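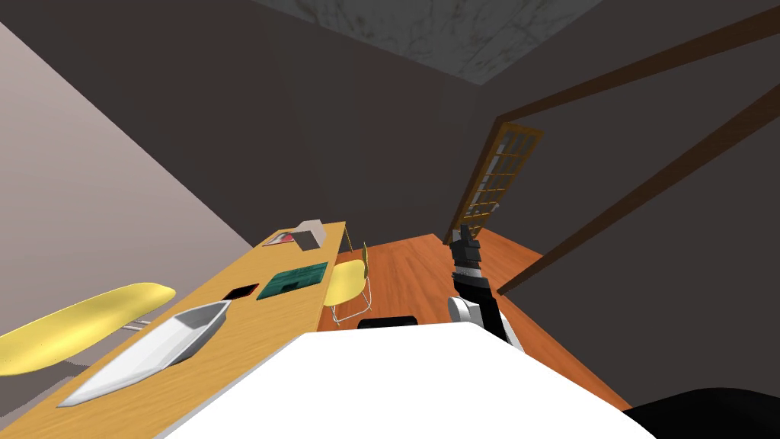

부엌 상판을 바꾸기로 하고 나서 제일 먼저 한 일은 줄자를 찾는 것이었다. 줄자는 신발장 안에 있었다. 이사 올 때 넣어 두고 한 번도 꺼내지 않은 모양이다.

우리 집은 오래된 아파트라 부엌이 좁다. 싱크대, 조리대, 가스레인지가 일자로 붙어 있고 조리대 깊이는 600mm다. 요즘 나오는 싱크대는 이보다 깊은 것도 많다고 하는데, 우리 집에서 더 깊게 만들면 냉장고 문이 다 열리지 않는다. 그래서 깊이는 그대로 두고 상판만 교체하는 쪽으로 정했다.

원래 상판은 흰색 인조대리석이었다. 전 주인이 쓰던 것이라 몇 년이나 됐는지는 모른다. 가스레인지 옆이 누렇게 변했고 개수대 앞쪽에 실금이 가 있었다. 실금은 처음에 머리카락인 줄 알고 몇 번 닦았다. 연마를 하면 나아진다는 말을 듣고 업체에 물어봤더니 변색은 어느 정도 없어지지만 금은 다시 나타날 수 있다고 했다. 연마 비용을 듣고 나니 그 돈을 보태서 새로 하는 게 낫겠다는 생각이 들었다.

견적은 두 군데에서 받았다. 한 곳은 동네 인테리어 가게 Dramico이고, 다른 한 곳은 석재만 전문으로 하는 Konstantinidis다. Dramico는 철거부터 실리콘 마감까지 다 포함한 금액을 불렀고, Konstantinidis는 돌값과 가공비, 시공비를 따로 적어서 보내 줬다. 총액은 비슷했다. 나는 항목이 나뉘어 있는 쪽이 보기 편해서 Konstantinidis로 했다. 다만 철거한 상판을 버리는 비용은 거기에 없었다. 이건 나중에 따로 냈다. 견적서를 비교할 때 폐기물 처리비가 들어 있는지 먼저 볼 걸 그랬다.

소재를 고르는 데 시간이 제일 많이 걸렸다. 후보는 인조대리석, 엔지니어드 스톤, 천연 대리석이었다. 천연 대리석은 일찍 뺐다. 산에 약해서 식초나 레몬즙을 흘리고 그대로 두면 광이 죽는다. 우리 집은 겨울마다 초절임을 하고 나는 흘린 걸 바로 닦는 사람이 못 된다. 천연석을 꼭 쓰고 싶으면 식탁보다는 현관 선반처럼 음식이 올라가지 않는 곳이 낫다고 상담해 준 분이 말했다.

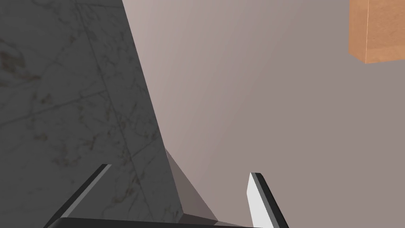

인조대리석은 이음매가 거의 안 보이고 흠집이 나면 갈아 낼 수 있다는 점이 좋다. 대신 열에 약하다. 뜨거운 냄비를 바로 올리면 자국이 남는다. 엔지니어드 스톤은 더 단단하고 물이 잘 스며들지 않지만, 값이 비싸고 이음매가 보인다. 열에도 아주 강한 건 아니라서 냄비 받침은 똑같이 써야 한다. 결국 엔지니어드 스톤으로 정했다.

색은 마지막까지 고민했다. 전시장에서 손바닥만 한 샘플을 받아 와서 싱크대 위에 일주일 올려 두었다. 전시장에서는 진한 회색이 제일 좋아 보였는데 집에 가져오니 생각보다 어두웠다. 부엌이 북쪽이라 낮에도 불을 켜야 할 때가 많다. 아침, 낮, 밤에 한 번씩 보고 밝은 회색으로 바꿨다. 무늬는 잔잔한 것으로 했다. 큰 무늬는 넓은 판에서 볼 때 멋있지만 우리 집처럼 짧은 상판에서는 무늬가 중간에 끊겨서 지저분해 보인다. 샘플이 작으면 무늬가 어떻게 이어지는지 알 수가 없으니 가능하면 원판을 보러 가는 게 좋다.

원판은 Jirnora 창고에서 봤다. Konstantinidis에 돌을 대 주는 곳인데 일반 손님도 예약하면 들어갈 수 있다. 안내해 준 Ramesh Kaushik 씨가 판을 하나씩 넘기면서 보여 줬다. 같은 이름의 색이라도 생산 시기가 다르면 색이 조금씩 다르다고 해서, 상판과 뒷턱을 같은 판에서 잘라 달라고 부탁했다. 창고는 추웠고 주차가 불편했다. 갈 사람은 골목 안쪽까지 차를 가지고 들어가지 않는 편이 좋다.

실측은 기사님이 와서 다시 했다. 내가 잰 길이와 차이가 좀 났다. 벽이 똑바르지 않아서 안쪽과 바깥쪽 길이가 다르다고 했다. 나는 바깥쪽만 쟀다. 오래된 집은 다 그렇다고 하셨다. 벽이 휘어 있는 만큼 뒤쪽에 틈이 생기는데 이건 뒷턱과 실리콘으로 가린다. 뒷턱을 안 하면 깔끔해 보이지만 우리 집은 벽 상태 때문에 어려웠다.

시공은 하루에 끝났다. 오전에 철거하고 점심 지나서 새 상판이 올라왔다. 철거할 때 먼지가 많이 나서 그릇장에 비닐을 씌워 둔 것이 도움이 됐다. 수전도 이날 같이 바꿨다. Malason에서 나온 제품인데 목이 높아서 큰 냄비에 물 받기가 편하다. 대신 물이 좀 튄다. 수압을 줄이면 괜찮다.

실리콘이 굳을 때까지 하루는 물을 쓰지 말라고 해서 저녁은 나가서 먹었다. 설거지는 다음 날 저녁에 몰아서 했다.

쓴 지 5개월이 됐다. 지금까지 얼룩이 남은 적은 없다. 김치 국물은 하룻밤 두었는데도 중성세제로 지워졌다. 카레는 아직 안 흘려 봤다. 불편한 점은 그릇을 내려놓을 때 소리가 크다는 것이다. 예전 상판보다 단단해서 그런지 유리컵을 하나 깨 먹었다. 그 뒤로 설거지할 때는 옆에 행주를 깔아 둔다. 그리고 밝은 회색이라 물때는 잘 안 보이는데 고춧가루는 잘 보인다.

개수대 둘레 실리콘에는 벌써 한쪽에 거뭇한 점이 생겼다. 환기를 자주 못 해서 그런 것 같다. 곰팡이 제거제를 휴지에 적셔 올려 두면 된다고 해서 주말에 해 볼 생각이다. 기사님은 8월쯤 습할 때 한 번 더 확인하고 들뜬 데가 있으면 연락하라고 하셨다. 전화번호는 상부장 문 안쪽에 붙여 두었다.

남은 돌 조각은 달라고 해서 받아 왔다. 빵 반죽할 때 쓰려고 했는데 무거워서 잘 안 꺼내게 된다. 지금은 베란다에서 화분 받침으로 쓰고 있다.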